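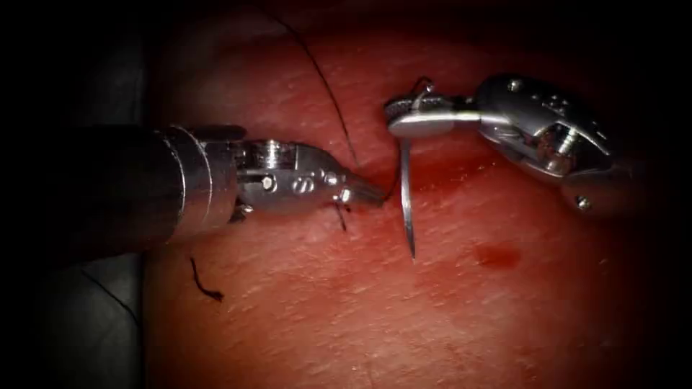

The man from Sturkar had brought his own coaster. Tahsin Siriwardena watched him set it down on the kitchen table, put his mug on it, and turn the handle so it pointed at the window.

"So you've had the house since December," the man said.

"My aunt had the house. I've had the keys."

"And you've heard it yourself? The bell?"

Tahsin said he had heard a bell. He wasn't going to say the bell. There were two churches in Trumomberg and a school, and a hardware store with one of those brass things over the door, and on a still night any of them could carry up the hill. He had told his cousins this. The cousins had gone ahead and called Sturkar anyway, and paid the deposit, and then discovered that none of them could get the day off.

"What time, usually?"

"Late. I don't write it down."

"Most people write it down."

"Most people who call you, maybe."

The man smiled at that and wrote something himself. His card said Takagi and nothing else, no first name, no title, just the company and a phone number with one digit corrected in pen. He had a gray suitcase and a folding stool. He had asked on the way in whether there was a pet, and looked let down when there wasn't.

They went up to the back bedroom. Aunt Vinow had slept there for the last 15 years of her life, under a quilt that weighed as much as a dog, and she had told anyone who would sit still that the bell rang for her husband. He had been a ferryman. He had gone out one evening to fetch a passenger who rang from the far bank, and the boat came back down the river by itself. Tahsin had heard the story at every holiday. Some years the passenger was a priest. One year, after the second bottle, it was a bride.

"Did she ever say she saw anything?" Takagi asked.

"She said she saw my uncle at the bus station in 1988. She also said she saw the governor there." 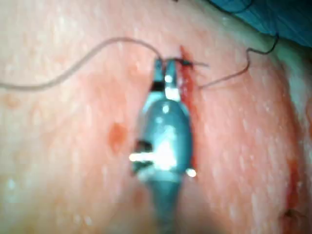

Takagi unfolded the stool in the middle of the rug and sat on it with his knees together. He didn't open the suitcase. Tahsin had been expecting dials, something with a needle, and was a little annoyed to be paying for a man on a stool.

"What's in there?" he asked.

"Sandwiches, mainly. A sweater."

"The brochure had a machine in it."

"People like the machine. It's at the office. It tells you how damp the wall is." He looked at the wall. "That one's damp."

They sat. Tahsin took the edge of the bed. Down the hill a truck changed gears, and a dog had an argument with it. He thought about the 25 boxes still in the cellar, and which cousin would turn up to claim the good plates. He thought the whole thing would make a decent story at work and began putting it together, the coaster first, then the stool.

"What do you usually find?" he said, after a while.

"Pipes. Squirrels. Once a clock inside a wall, still going, and I'd like somebody to explain that one to me." Takagi rubbed his knee. "Mostly I find somebody who wants me to say yes, and somebody else who wants me to say no so they can win. Which are you?"

"I'm the one who could get the day off."

Takagi nodded as if that were a third kind and he had met plenty of them.

It was past ten when it rang. One stroke, small, not pretty, like a spoon against a pan. It seemed to come from the river side. Tahsin looked at Takagi right away, at his hands, and then at the suitcase. Both hands were on his knees. He got up and lifted the suitcase himself, without asking, and shook it. It was light. Something soft slid around in it.

"Go ahead and open it," Takagi said.

There was a sweater. There were two sandwiches in wax paper, one with a bite out of it.

"The hardware store," Tahsin said.

"Closes at six. I bought a hinge there."

"The school, then."

"Could be the school."

It rang again, twice, quicker, the way a person does who has been standing in the cold and thinks you're taking your time. Tahsin went to the window and put it up. He could see the yard and the top of the shed and past that nothing much, a darker strip where the river had to be.

"You've got a man down there," he said. "How much do you pay him?"

Takagi had taken out the sandwich with the bite in it. He chewed and listened.

"What does your aunt's paper say about the boat?" he asked. "Is it part of the house?"

It was in the shed, under a tarp. The cousins had forgotten it when they divided things up. Tahsin hadn't mentioned it to anybody, and he stood with his hand on the sash trying to remember whether he had mentioned it tonight.

"I'm not going down there," he said.

"No," said Takagi. "I wouldn't."

Tahsin got his shoes.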